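Vunon closed its dye house in Kiltham with 82 recipes on file and no list of the cloths that went with them. The cloths had been kept apart from the recipes for as long as anyone had worked there. A recipe gave weights, temperatures, times and the quantity of Kastard, the fixing salt. A cloth gave the color. The person who held both was the shade keeper, and the shade keeper had died in April.

Kulap Ruangrit was hired to put the two together. Her contract was for 11 working days at a fixed fee of 3,000, with the cloths to be delivered folded, in bins, each matched to a recipe number. Cloths without a recipe were to be recorded as strays and sent to the mill at Gil for wiping rags.

She set up in the old finishing room, where there was a black table with a shine on it. A black ground is poor for judging dark shades and good for light ones. She wrote this in the log under Conditions and did not ask for a different table.

The method was simple. Each cloth was lifted by the upper part and allowed to hang, so that the light fell along the folds. A shade that looks even when flat will often show its second color on a fold. She noted the second color, if there was one, and looked for a recipe that would produce it. Matched cloths went into a clear bin. Doubtful ones stayed at the left of the table until the end of the day.

The navy was doubtful from the start.
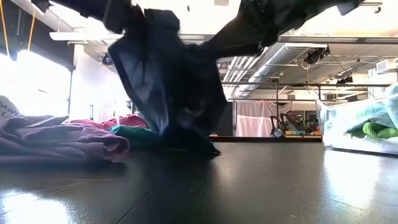
*Navy, hanging. Lavender, pink and teal held over at left; pale blue and green in the bin.*

There were four navy recipes. One was too red. Two called for a longer bath than the cloth could have had, judging by the core of the thread, which had stayed pale. The last fit well except for the Kastard. The recipe asked for 400 grams, and a cloth fixed with that much should have been stiff along the hem. The hem of the navy was soft.

She folded it and wrote: *Navy. Close to No. 31. Hem soft. Hold.*

On the following day she reached the same point with the lavender. The recipe was correct in every line but the salt. The teal came next, with the same result. She went back to the bin and took out the pale blue, which she had already passed, and ran the hem between finger and thumb. It was soft as well. She had not thought to check it, as the shade had been exact.

At this stage there were two explanations. Either the cloths had been washed many times after dyeing, which would soften a hem and also weaken the color, or the salt had never gone in at the stated weight. The colors were not weak. She found the purchase ledgers in the office and read them in order. Kastard had been bought every quarter, in the amounts the recipes required, and paid for. She found no complaint of stiffness from any customer and no complaint of fading.

She wrote to the man at Vunon who handled the closure. She asked whether the shade keeper had kept a private set of weights. He replied that the recipes on file were the recipes, and that the fee did not cover research.

Kulap went on to the reds.
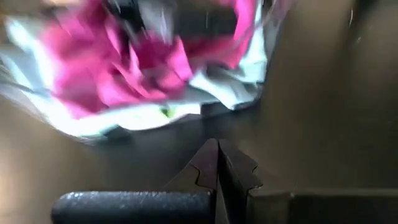
*Kiltham, July 25, 2021*

To the Closure Office, Vunon

The matching is finished. The bins are in the finishing room, folded and numbered, with the log on top of the first.

The pink needs a note. It was stored bundled with a white cloth, and I took the white for packing until I separated them. It is an undyed cloth of the same weave. The pink has not marked it anywhere, including the inner folds, where the two had been pressed together for years. A pink of this strength, fixed by the recipe on file, will leave a mark on white if stored damp, and that store is damp. I believe the white was placed there as a test. I have entered it as part of the pink and have not listed it as a stray.

I cut a short thread from the pink and put it through a hot bath with soda. The bath stayed clear. I repeated this with the navy and the teal, and those baths stayed clear too.

My finding is that the cloths are right and the recipes are wrong, in one line only, and in the same way each time. The salt is overstated. I do not know by how much. The person who did know seems to have worked from memory and left the written figure as it was. Where the remainder of the salt went is outside my contract – I mention only that the cellar door is locked, that I was given no key to it, and that the floor above it has started to bow.

Please note that nothing has gone to Gil. There were no strays.

I have kept the navy on the table, as I would like to see it once more by daylight before I sign.

K. Ruangrit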